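18 Jan 2021

Open day at Casavik, over at the Breritz site. Went for the afternoon, stayed until they started switching lights off. Writing this up tonight while it's fresh, will add the handout to the shared folder tomorrow. Short version: go to the next one!

The cloth station was what I came for and I spent most of my time there. 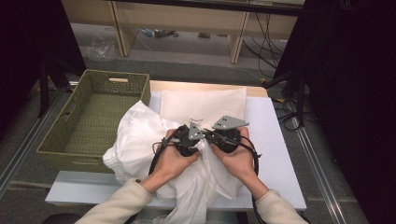
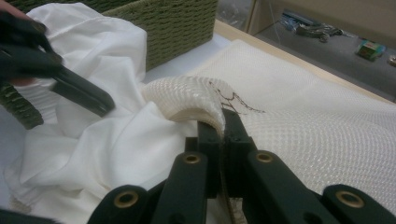 *Cloth station: hand-held grippers, white cloth, green basket.*

The task is laundry, more or less. Take cloth out of a basket, spread it, fold it, put it on a pile. They collect demonstrations by hand first and the arm learns from those. I knew all this from reading, but I had never held one of the grippers myself, and wow, it changes how you think about it. You lose all the feeling in your fingertips and have to do everything by eye. My first attempt at a T-shirt was a ball. My second was a flatter ball. By the fifth I had something you could put in a drawer (a forgiving drawer).

Things I picked up from trying it:

- Pinch a fold, never a flat layer. If there's no fold, make one by pushing the cloth a little along the table first.
- Slow on the close, quick on the lift. I had it backward.
- Edges and hems are much easier to keep hold of than the middle of the fabric.
- White cloth on a white table is hard on the eyes. I kept losing the edge. I asked if it was hard for the model too and got a big grin and "very."
- Cables. You're always aware of them. I'd want ours coming in from overhead.

We talked for a long time about mesh and anything else with a texture. They like having it in the mix next to smooth cotton, because the two behave so differently in the jaws. Mesh springs back and the soft stuff just slumps. Their advice was to mix fabrics from day one, and I think we should listen. We've been doing all our tests on the same two dish towels since September and I bet our results are much too pretty.

Also asked about bad takes. They keep them! Each session gets tagged afterward, and fumbles followed by a recovery are marked separately. They said the recoveries are some of the most useful stuff they have. We throw all of those out. Need to stop doing that this week.

**Arm demo**

In the next room they had the arm running the Cistitz software on the same kind of job. It did 4 runs while I was there and finished 2 of them clean. Of the others, one dropped a corner and just kept folding as if it still had it, and one stopped with a sleeve hooked over the edge of the table. The operator let both play out to the end and talked us through it, which I enjoyed more than the good runs. There was a little display showing where it was planning to grab next, and you could see the plan hop back and forth between two wrinkles before it settled. I could have watched that for an hour.

It's slow. A fold that takes me a few seconds takes it almost 2 minutes. But the grabs themselves looked so gentle. I was expecting something a lot jerkier.

**Pasichnyk rig**

Got a quick look at the Pasichnyk wrist mount too, on a bench by the door. Not powered, so I can't say much. It's lighter than ours, and the finger plates swap out with a quarter turn and no tools. I did it a bunch of times just for the click. Our swap is still four tiny screws and a lot of bad language. Asked for a drawing, they'll check whether they can share it.

**Stuff I forgot to ask**

- What they do about the finger surfaces wearing down. Do they replace on a schedule or wait until it slips?
- Whether the hand-held jaws open exactly as wide as the ones on the arm. I assumed yes, but never measured.
- How long a person can do this before the takes get sloppy. My wrists were tired pretty fast.

**For us**

- [ ] Buy a mixed bag of fabrics: mesh, jersey, something stiff. Thrift store is fine.
- [ ] Get a colored mat for the table so we can compare with white.
- [ ] Add a "recovery" tag to the log sheet, stop deleting fumbles.
- [ ] Try an overhead hook for the cables. There's an old lamp arm in the back closet that might work.
- [ ] Email Casavik about the drawing and the questions above.

They offered to let a couple of us come back for a half day on the cloth station, with our own fabric. I said yes for everybody before they'd finished the sentence. Put your name on the whiteboard if you want in, and bring a shirt you don't mind seeing badly folded.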